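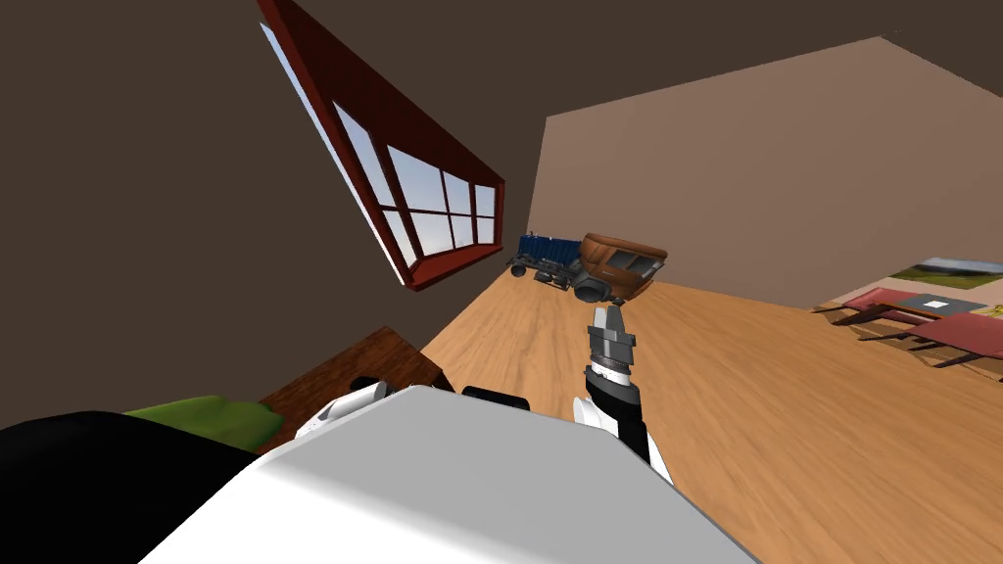
Last changed: January 8, 2025

Sim notebook, toy pickup task

Finally a morning where the whole room loaded for all of us! Today's target is the two toys by the far wall, the blue truck and the brown wooden one. They overlap a bit from the robot's side, so Aisling wants to go for the wooden one first — it's the nearer of the two — and I think she's right.

Right gripper open, pointing across the floor toward them. Lakmal is still writing the close command, and he has a neat idea for coming in over the curved roof (I'd have gone for the sides).

Seed 341 for everybody please, otherwise we can't compare runs. Step limit is 2574, don't touch it.

Teun: the left arm stays out of this until the right one works.

To do
- 9 tries each, log every one, misses too
- ask Hendrik whether club demo night can have 4 teams
- move the Zelldale scripts into the shared folder

So much fun, this one. More after lunch.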